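4.2 What went wrong with the can transfer

I'll be upfront that this was supposed to be our easy task. Two arms on a shared rail, one gray box, a bunch of pull-tab cans, and all the policy had to do was move cans between the table and the top of the box without knocking anything over. We ran it in the Braltdale booth through most of June, and Santino Navarrete and I figured we'd be done in a week and could move on to the bowls. Out of 268 transfers, 36 ended in what we call a neighbor strike, where a finger on its way down hits a can it wasn't asked to touch. That's a lot for a task we picked as a warm-up!

The first thing to know is how little room the fingers get. Cans packed this closely leave gaps that are mostly shadow in the wrist view, and a black finger inside a dark gap is hard to pick out, for us and (we think) for the policy too. 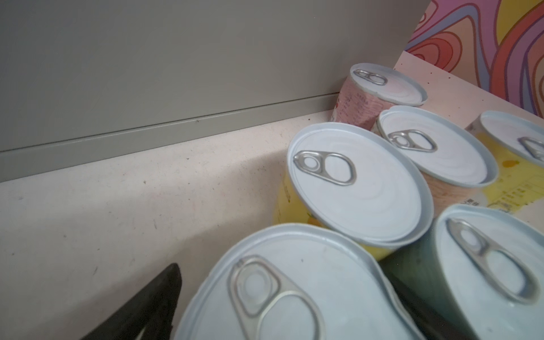
Vol. 3, p. 255

The wrist view also makes the lids look huge and hides most of the labels. We trained with the label as the main cue for which can to go after, and I still think that's a fair choice from the fixed camera, where you get a decent look at the sides. Up close it falls apart. When the hand is right over a group, what the policy mostly gets is a bunch of pale circles with tabs on them, and several of those circles look like a perfectly good target.

Santino went through the strikes one by one and sorted them by where the fingers were when contact started. Most came in the last bit of the descent, after the target had already been chosen correctly. So the choice was fine and the path was bad - the hand drifted sideways as it came down and one finger landed on a rim. Our stock Villalba planner checks clearance against the box, the walls and the other arm, but it treats the cans as one lump with a single height. I wrote that part, and I'm not proud of it. 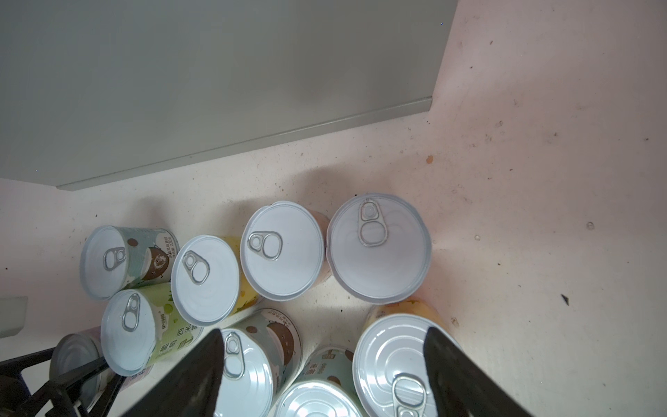
Figure 6. Wrist camera view of a front-row can between the two fingers, with neighboring cans close by.

The box made things worse in a way we didn't see coming. Our height estimate comes from the fixed camera, and near the front edge of the lid it would sometimes flip between "on the box" and "on the table." A can standing on the table by the box corner could get the wrong height, and then the arm would start closing too early or (much scarier) keep going down when it should have stopped. We had three hard stops from this, all on the right arm, and after the last one we cut the descent speed in half and left it there.

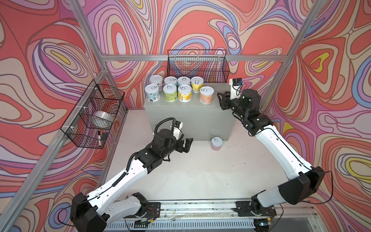 We also tried running the arms one at a time, with the idle one parked well back. It helped with the hard stops but did next to nothing for the strikes, and that makes sense if the trouble is between the finger and the next can over. The force limit in the Jollasell driver was no help either. A can this light just slides or tips before the limit trips, so the log says everything went great while the can next door is lying on its side. If you're using a force threshold as your only safety check on small objects, please go look at your video.

The worst spot by far was the middle of the table, in front of the box. Cans there sit within reach of both grippers, and the fixed camera loses whatever is under the hand right when the fingers get low. For those last moments the planner is working from a can position it saved earlier - and if a strike has already nudged the group, that saved position is stale. One bad contact could set up the next one, so we now throw out the saved positions after any unexpected motor current and make the arm back off and look again.
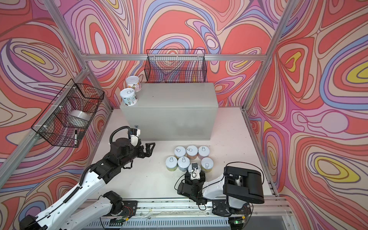
4.3 Changes to the descent planner

We replaced the single-height lump with one cylinder per can, padded by the width of a fingertip. The Prorwood tracker already gave us lid centers, so this was mostly plumbing. If no finger placement clears every cylinder, the arm doesn't go down at all and asks for a different target.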